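Premises: Moynihan Building, ground floor and stores
Inspection type: Quarterly fire and general safety
Inspected by: Aoife Lenihan
Accompanied by: Colm Hayes (Facilities)
Report reference: 3848
Period: January

Items are marked **S** (satisfactory), **A** (action needed) or **N** (not inspected). Comments are given where the inspector considered them useful to the occupier.

## 1. Escape routes

- [S] Main corridor clear for its full width.
- [A] Rear exit, Losport side. The door opens fully but the push bar is stiff and needs two hands. To be adjusted by the contractor.
- [S] Exit signs lit at the time of the visit.
- [A] Stair B. Nine boxes of archive paper were stored under the lower flight. This was also recorded at the previous inspection.

## 2. Fire doors and alarm

- [S] Weekly call point test recorded in the log book without gaps.
- [A] Door 54 does not close against its frame – the closer has lost tension and the lower seal is torn.
- [N] Roof plant room. The key was not available. Mr Hayes will arrange access.

## 3. Work tables and small items

- [S] Table surfaces in the ground floor workroom kept to the work in hand.
- [S] Small parts, tape and switch boxes kept in trays, with no loose items on the floor beneath.
- [A] The tray list on the wall still carries the name of Lorcan Costello as contact. It should now read Philomena Cronin.

Trays should stand flat on the table top and should not be stacked while in use. Red and blue trays are both acceptable.
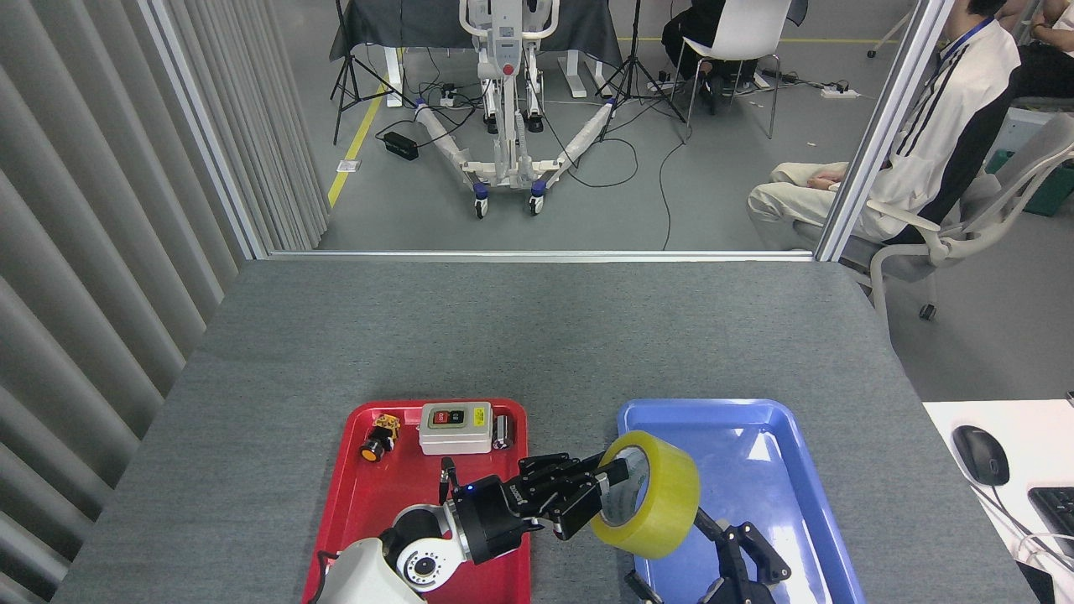
## 4. Electrical

- [S] Portable appliances labelled and within their test period.
- [A] Kitchen: extension lead in use behind the refrigerator. Remove and fit a permanent socket.
- [S] Distribution board cupboard locked and free of storage.

## 5. First aid and welfare

- [S] First aid box at reception complete.
- [A] Eyewash bottles in the Merska store have passed their expiry date. Replace both.
- [S] Drinking water outlet clean and labelled.

## 6. Actions and sign-off

Actions under sections 1 and 2 are to be completed within 14 days, the remainder before the next quarterly visit. Completed work should be entered under job number 1179 and reported to Finbarr Buckley.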